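Trakach recipe export: method notes truncated
Recipes and Meal Planning > Software

dernport_dal
July 27, 2019
Exported my plant-based folder from Trakach, 97 recipes. Any method field over 2,048 characters is cut at that point in the CSV. The long tempeh and seitan entries lose their last steps. Is there a setting?

Deschamps
No setting. Use the JSON export, full text is kept. CSV also drops the per 100 g sodium column if your units are cups.

oatgroats
Disagree on the second point. I'm on cups and sodium is in my CSV. Check that "nutrition" is ticked before you export.

Deschamps
It is ticked. Possibly a version difference.

dernport_dal
JSON worked, thanks. Sodium came through as well. Other question: the chickpea recipe scales soaking water linearly with batch size. Is that right?

oatgroats
Yes. Ratio is a ratio.

Josiane Leclerc
Not for soaking. What matters is depth over the beans after they swell, and that depends on the vessel. I override the water line in every scaled recipe.

oatgroats
Then the recipe should specify the vessel. Otherwise the override is guesswork.

Josiane Leclerc

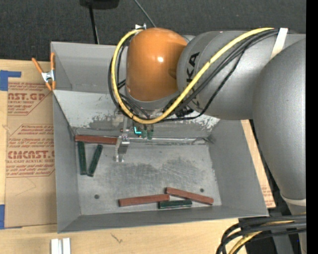
Scaled recipes do need a vessel field, agreed, and I've asked Trakach for one. Until then I put it in the notes. For big batches I'd write down "open metal bin", same general sort as the grey one on the light wooden tabletop, and then give the water as a depth. A tall stockpot gets its own note with its own depth.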